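Entrance exam results, second list

July 13, 2022

The Estbridge revised merit list went up last night, a little after dinner. I had been checking the page most of the day and then stopped, so I found out from a message in the applicants' group. 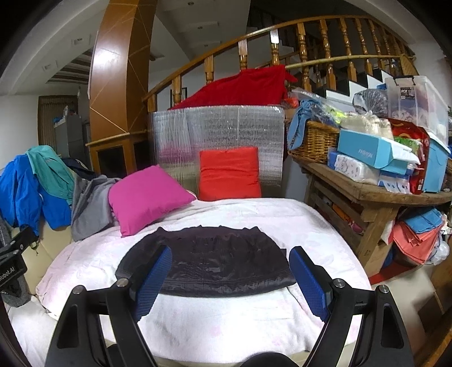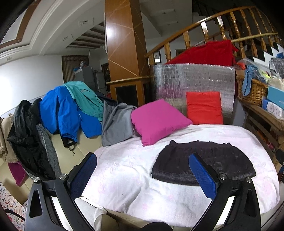
On the first list I was ranked 314. On the new one I am 392. My score dropped by less than I expected and my rank dropped by more, and I want to write down how that works while I still remember it, as several people in the group were asking and the official notice is short.

The paper had 106 questions this year. Two weeks ago the exam office said that one of them, in the legal reasoning section, would be thrown out. It was the long passage about a lease and a broken boiler. Two of the four answers could be defended, depending on whether you read "the premises" as including the basement. I had picked the answer on the original key. So had a lot of people, and all of us lost that mark. The people who had picked the other one lost nothing and also got their penalty back, because wrong answers cost a quarter mark.

That is a gap of one and a quarter marks between two people over one question. Near the top of the list it moves you a few places. In the middle, where I am, the scores are packed so close together that it moves you a lot. I went from 314 to 392 without doing anything, and someone in the group went up by more than I went down. She was polite about it.

They also changed the tie rule. On the first list, ties were broken by the reasoning section and then by age. Now it is the reasoning section, then the English section, then age. I am weaker in English than in anything else on that paper, so that hurt too. I can't tell how much of the drop came from which change. The notice doesn't give the numbers for each step and I don't think they will publish them.

Thierry Bailly, who taught our evening prep class at Carré, wrote to all of us this morning. He thinks the question should have been dropped before the first list came out, and that giving everybody the mark would have been the simpler fix. He also said that people should not withdraw from anything until the seats are assigned. I agree with the second part. On the first part I go back and forth. If you give everyone the mark, the people who left it blank get something for nothing, and I know two who left it blank.

What it means in practice:

I was fairly sure of a seat at Estbridge with 314. Last year the general list closed at a rank a bit above 400, but there are fewer seats this time and I don't know how many people ahead of me will go elsewhere. With 392 I would call it possible. I have kept Estbridge as my first choice and put Iston second. Iston has the better library and a much longer bus ride. My third is the two-year paralegal course, which I could start in September without waiting for anyone.

There is a window to object, and it is 5 days long. You can object to the new key but not to the dropped question, so I have nothing to file. I went through my answer sheet against the key again last night to be sure. I found one place where I had marked C and would have sworn I marked B. It is C, very clearly.

If you do want to object, use Ido, the online form system they moved to this spring, and save the confirmation page yourself. The email takes hours and one of my friends never got hers. The form also logs you out after a while – write your argument somewhere else first and paste it in. Attachments have to be PDF.

A few people asked if I would take the exam again. I don't know. The fee went up and I would have to ask for fewer hours at work through the winter, like I did this year. I'm leaving that until the seat list is out.

My mother has asked me to stop reading her the group messages at breakfast, so I will post the next update when there is one.

Share this post (5)
2 comments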